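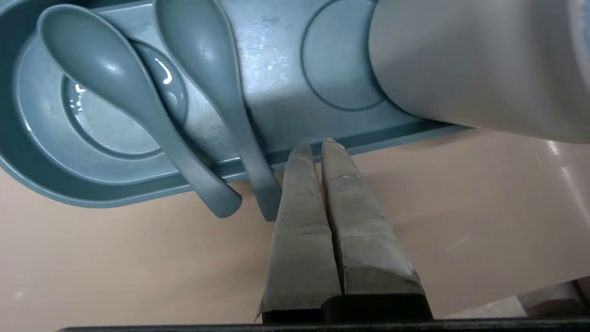
Section 4. Setting up the soup counter

Covers the two-well counter only. For the long Hodov counter go to Section 6, the wells on that one drain differently. Last edited May 16, 2022 by Marlene Gerlach. Old printouts from October can be thrown out, the tray part was wrong.

You need: clean dry cloth, counter spray, the dishes from the rack, napkins, soup. Wash hands first. Soup comes last, see 4.4.

4.1 Wells and lids

1. Power off at the wall switch. Check it, don't assume.

2. Wipe out each well. Go all the way around under the metal ring, old broth sits there and gets sticky.

3. Water to the line inside the well. Not over. If you go over, sponge it out, don't tip anything.

4. Drop in the inner pots. They should sit flat and not rock. If one rocks, lift, turn it a little, try again.

5. Lids on. Check the knobs. Loose knob — tighten by hand, no pliers.

6. Power on, dial to 2. Leave it there until the soup goes in.

Caution: the ring heats up along with the well. Hold the lid by the knob only, and lift the far side first so the steam goes away from you.

Note: lids from the Ciobanu pots look the same but sit a hair too high. They let steam out the side. Keep them on their own shelf.

4.2 Dishes and utensils

7. Wipe the countertop before any dish touches it. Back to front. Then dry it, the finish shows every streak under the ceiling lights.

8. Caddy goes at the back against the wall. Chopsticks in the rear compartment, thick ends down. Tongs at the front. If the chopsticks lean too far over add a few more, a full bundle stands up better.

9. Nest the bowls. Check for chips as you stack, run a thumb around the rim. Chipped bowl goes in the bin under the sink, not back on the rack. 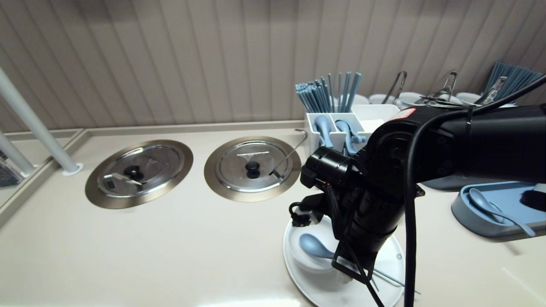

10. Make up one sample place setting before you bring out the rest, so everybody copies the same thing. Plate first, flat on the counter, clear of the wells. Bowl on the plate, spoon in the bowl. The blue spoons can lie right down inside the white bowl like that, no need to balance them on the rim. Spare ones can stand in the caddy with the handles up. For the ladle, hook the handle over the back rim of the well where people can reach it but wont catch a sleeve.

11. Check the sample against the seating list. Anyone down for rice only gets a plate and chopsticks, skip the bowl.

Note: Tùng Lã asked for the chopsticks to go on the plate and not beside it, for the small tables. Do that if the small tables are out. Long tables, either way is fine.

12. Napkins in the square tray, next to the caddy. Keep the stack lower than the chopsticks. Refill when you can see the bottom of the tray.

13. Step back and look at it from the guest side. Anything you have to reach over a well to get — move it.
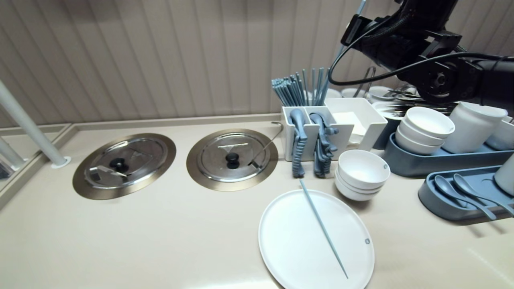 Lids on, caddy beside the napkin tray, white bowls nested.

4.3 The blue trays

These cause the most questions so read this part twice.

14. Dry trays only. Dust shows badly on the matte ones, so wipe them with the cloth even when they just came off the shelf.

15. Round bowl goes in the deep oval compartment. The shallow round recess is for a cup. People swap them. The bowl slides around if it's anywhere else and then you have broth on the floor.

16. Spoons on the tray, bowl ends away from the guest, side by side. For display that's fine. For carrying, pull them back in so the handles don't stick out past the rim, they catch on the door frame.

17. Load no more than 2 trays at a time on the cart. Adom Odoi has done more, Adom has also mopped more.

18. Tall containers stay toward the middle of the tray. Never on a corner.

Caution: do not slide a loaded tray over the wells. Lift it over or walk around. The rings stand up just enough to catch the underside.

Note: blue spoons belong with blue trays if you have enough. If short, any clean soup spoon, just keep both spoons on one tray the same kind.

4.4 Filling and holding

19. Bring the soup hot from the kitchen. The wells hold heat, they do not cook. Cold soup in the well will take all morning and still be lukewarm in the middle.

20. Pour slow, against the side of the pot. Stop well below the rim, the ladle needs room.

21. Lid back on. Dial up. Check with the probe after a short wait and stir first, then probe the middle. Target is 170 degrees F. Under that, dial up again. Write it on the sheet.

22. Clear soup left, thick soup right. Thick soup gets stirred more often, it sticks at the bottom and you'll taste it.

23. Ladle back on its hook between servings, not on the counter. Swap for a clean one if it gets dropped, obvously.

Caution: never add water to a hot well from above the pot. Lift the pot out with both hands and dry mitts, then add.

Before you open, have a second person look it over. Fuseini Agbenyega or Lajos Dudás usually, whoever is on. Things they check: no knives or prep tools left near the lids, napkins filled, no dishes hanging over the front edge, sheet signed.

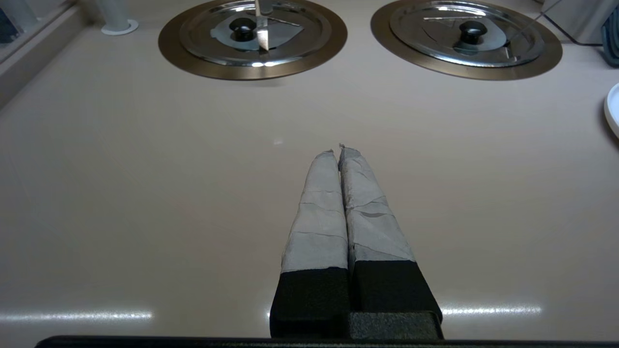 4.5 Closing the counter

24. Dials to zero, then wall switch. In that order.

25. Soup out first, into the shallow pans, into the walk-in. Label with the date.

26. Let the wells cool with the lids off. Then sponge out the water and dry the rings.

27. All spoons, chopsticks and tongs go to the wash, used or not. Same for bowls that were out. Leftover napkins can stay if they're dry.

28. Caddy gets emptied and turned upside down on the rack overnight. Crumbs collect in the compartments.

29. Trays stacked blue on blue, dry, on the bottom shelf at Skiltimside. If the bottom shelf is full use the one by the door and leave a note.

Next: Section 5, Rice and tea.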